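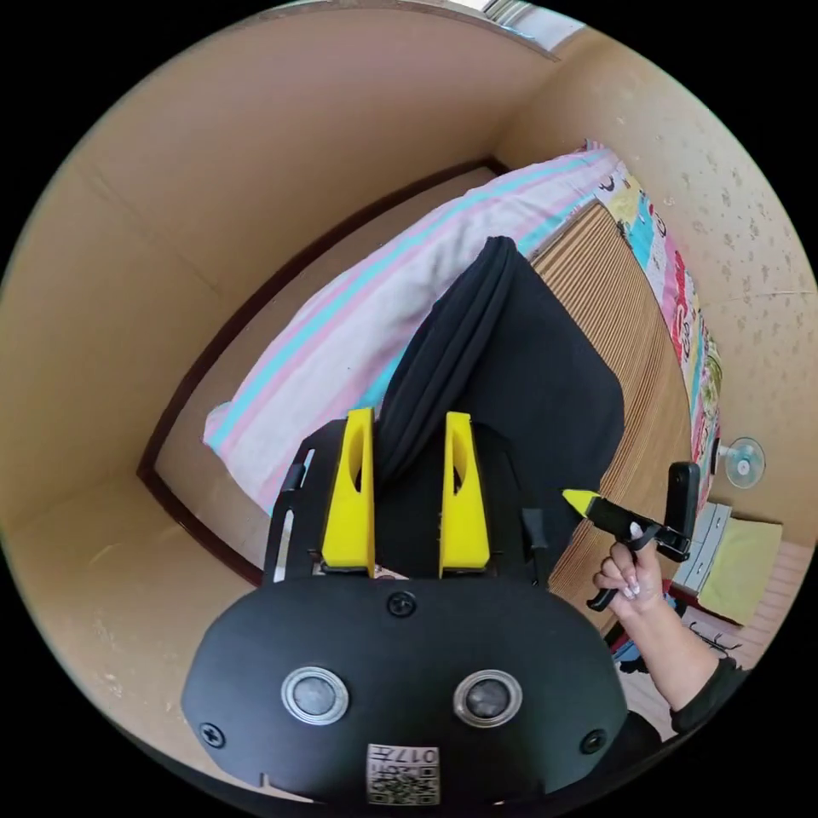
I bought a summer mat for the bed. I held out for a long time, because every June the same articles come around about sleeping cool without air conditioning, and every June they recommend the same things: a bowl of ice in front of a fan, a damp sheet, a pillow full of buckwheat, and a woven mat on top of the mattress. I have tried the ice (you get a bowl of water). I have tried the damp sheet (you get a damp mattress, and then a smell). The mat was the only one left that I hadn't made fun of from experience.

So, the mat. It's called the Nagano, it comes from Ullside, and it cost me 47 dollars before shipping. Whether it has anything to do with Nagano the place I couldn't tell you, and neither could the product page, which had a lot to say about mountain air and nothing to say about where the thing was made. It had 338 reviews when I ordered. I read far more of those than a grown person should. A good third of them were written the day the box arrived, by people who hadn't slept on it yet, and gave it five stars for fast delivery.

What you get is a tan mat, woven, with fine ribs running across it, rolled up tight and tied with string. It does not want to lie flat. The instructions say to leave it for 20 minutes and it will "relax." Mine took most of a weekend, and the corner nearest the wall still lifts a bit if I leave it alone. I put a couple of heavy books on it during the day. I gather from the reviews that everybody does this, and that Ullside's standard answer is to roll it backward, which I did, and which made a ripple going the other direction.

I should say something about the room, since it matters more than the mat does. It's small. The bed is shoved into the corner, so there's wall where a breeze might otherwise be, and there is no other place to put the bed unless I'm willing to give up opening the closet. All the advice about airflow assumes you have a bed standing out in the open like in a hotel. One site told me to "create a cross breeze by opening windows on opposite sides of the room." I have one window. On the opposite side is my neighbor.

The claim

The claim for these mats goes like this: fabric holds your heat, a woven mat doesn't, and so you sleep cooler. I'm willing to believe some version of that. Anybody who has moved over to the fresh side of the sheet at two in the morning knows that what you lie on makes a difference. What I don't believe is the number. The Nagano is advertised as keeping you "up to 20 percent cooler," and I would love to know 20 percent of what. Me? The bed? If it's me, I should probably call somebody.

The first night I put it on, it felt great for as long as it takes to brush past a cool counter in shorts. Then it felt like a mat. I lay there trying to decide if I was cooler than I would have been on a sheet, which is a terrible way to fall asleep. I don't think I was, that night. It wasn't even very hot out.

Then came the heat. We hit 101 here in Larnamley, which for us is a lot, and that was when I had to eat a small portion of my words. The bed under a regular sheet gets clammy in that weather. The mat didn't get clammy. It got warm, no question, and the room was just as miserable as it has always been, but when I rolled over I didn't have to peel myself off anything. That's the whole improvement, as far as I can tell. Less sticking. If they had put "less sticking" on the box I'd have bought it years ago and never written a word of complaint.

What it does to your arms

Ribs. You wake up with ribs. I had a nice set of parallel lines down one forearm until lunch, and a matching set on my cheek from sliding off the pillow. They fade. The product page calls this "gentle texture." Some of the reviewers called it a massage, and I would like to meet the massage therapist who has been treating those people.

It also catches on things. I lost a thread out of an old T-shirt the first week, and anything knitted I wouldn't let near it. It makes noise, too, a dry creaking sort of noise when you turn over. I stopped hearing it after a few nights. Anyone sharing a bed with you might take longer.

The official fix for the lines is a thin cotton sheet on top of the mat. Think about that for a second. You take off the sheet because it's hot, you buy a mat to replace the sheet, and then you put the sheet back on top of the mat. I tried it for two nights. It was fine. It was exactly like having a sheet.

The pillow problem

Every one of these cooling systems goes quiet at the neck. You've got your mat, you're lying there not sticking to anything, and your head is sunk in the same old pillow. Mine is big. It's an enormous pillow, frankly, in a white case with pink and light blue stripes, and it takes up a good piece of that side of the bed. I love it and it is hot as a baked potato by midnight.

Ullside will sell you a woven cover to match. I thought about it for less time than it took to close the tab. I already had lines on my face from the mat by accident, and I'm not going to pay extra to have them on purpose. There's a different company, Irnach, that sells a gel slab you slip inside the pillowcase, and I did have one of those a couple of summers ago. It was cold for the first bit and then it was a warm gel slab. It weighed as much as a cat and slid out onto the floor when I turned over. I gave it away.

My pillow advice is to flip it. That's free, and I have never seen it beaten. A plain cotton case that's been washed a lot seems to do better than a new one with a finish on it, but I've only got my own cases to go on and I wouldn't swear to it. Stripes do nothing either way.

Making the bed, or not

The other thing the mat was supposed to do, according to the sort of blog that has a lot of white curtains in it, was make the room look calm. "A pared-back summer bed." There are photos. One mat, one pillow, one folded linen throw laid at an angle, and a window with a tree in it.

Well, I have the mat and I have the pillow. What I also have is a black cloth, folded over and bunched up half on top of the pillow, with one side of it twisted into a kind of rope. It does not look like a linen throw at an angle. I'll admit to thinking the mat would shame me into being neater, because with no top sheet to pull up and no comforter to hide things under, whatever is on the bed is just on the bed. All it has done is make the mess easier to see. Black on tan shows up from the door.

I'm suspicious of the whole make-your-bed school anyway. I've read that it sets you up for a productive day, and I've read that you should leave the bed open so it can air out, and both of those were on the same website. In summer I go with airing it out, which I think is right, and which also happens to be the one where I don't do anything.

Keeping it clean

You can't put it in the machine. The tag says to wipe with a barely damp cloth, going along the ribs, and let it dry completely before you roll it up. Wiping is quick. The trouble is crumbs. Do not eat toast on this thing. A sheet you can shake out of the window, but the mat is stiff and wide and my window, as mentioned, is the only one I've got. I use the brush attachment on the vacuum and it gets most of it.

There was also a smell for the first week or so, like the inside of a garden shed. I didn't mind it. A lot of the one-star reviews did mind it, and a few of the five-star ones said it was "like sleeping in a meadow," so take your pick. Mine has mostly gone.

Would I buy it again

I'd pay 20 dollars for it and feel fine. At 47 I feel like I paid for the mountain air. If you have an air conditioner, skip it, because all you'll notice is the lines. If your bedroom is small and still and you get sticky, it does help with the sticky, and I'd look for a cheaper one without a name. I suspect they all come off the same roll.

I haven't decided what to do with it in the fall. The instructions say to store it upright in a dry closet, rolled, with the string on. I've already lost the string, and the closet is the one I can only open halfway if I leave the laundry basket where it is. It may end up under the bed. If it gets moths, or if the smell comes back in storage, I'll add a note at the bottom of this post.

Posted June 2021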